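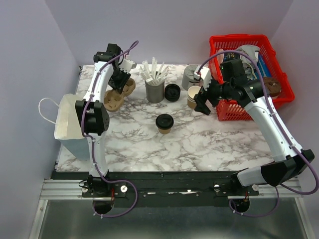 Mkhize wrote back to the March notes to say the arms are the cheap part, and that the second year is where a budget falls over. I'd put that on a poster if the department gave me wall space!

Home | Syllabus | Handouts | Labs | Contact

Handout 6: Pricing a Two-Arm Work Cell
March, by Pravesh Joubert

So, before you get quotes from anybody, write down the job. I mean the whole job, in boring words: take a paper bag, take a cup carrier, get the drinks where they need to be. If your job has a bag in it, you are probably shopping for two arms, and that doubles more lines than people expect (grippers, cables, motors, spares, the lot). Last term one group priced a single arm for a coffee counter and then wrote "hold bag open" in step two. Lovely report, wrong budget.

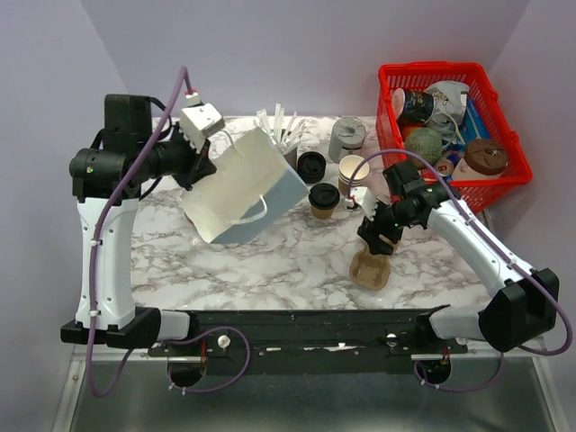 Fig. 2. Paper bag in the left gripper, cup carrier in the right.

Your worksheet has 22 lines. Fill in every one, even if the answer is zero. The ones that get left blank, year after year:

- Mounting rail and table frame
- Spare gripper fingers
- Cables and the clips that hold them
- Practice stock (lids, cups, bags, carriers)
- Hours for whoever resets the table between runs

Practice stock is my favorite, and I will go on about it in class. For the Corkodby exercise, put in $700 for the term and keep it on its own line, please, not buried under "misc." You want the same cups and lids the real counter uses, so ask the client for part numbers early.
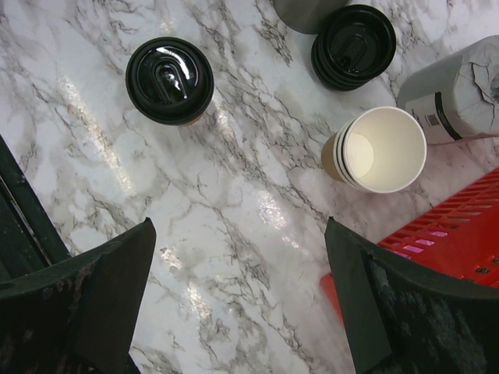 By Pravesh Joubert, Fuduvetti course notes

Wrist cameras go on the worksheet too, one per arm, with mounts. A fixed camera shows you the table, but it's the close view that tells you whether the fingers are lined up with a cup rim or a lid. Price both and then argue about what you can live without. I'd cut the nicer table before I cut a camera, but you're welcome to fight me on it.

Next, wear. Look at your finger surfaces when you plan the replacement line, and don't copy the Plomari quote straight across, as it only covers the first 14 weeks. Molded pulp is rough stuff, 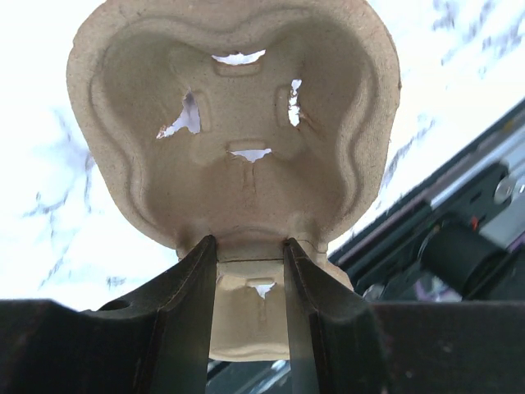

and it comes with ragged edges and holes that a tidy drawing leaves out, so budget for a few grip tests on real carriers before you commit to a finger shape. Put those hours under setup.

Bring the filled-in sheet to lab. Pencil is fine.

Questions: see Pravesh Joubert after lab | © Fuduvetti course notes | Back to top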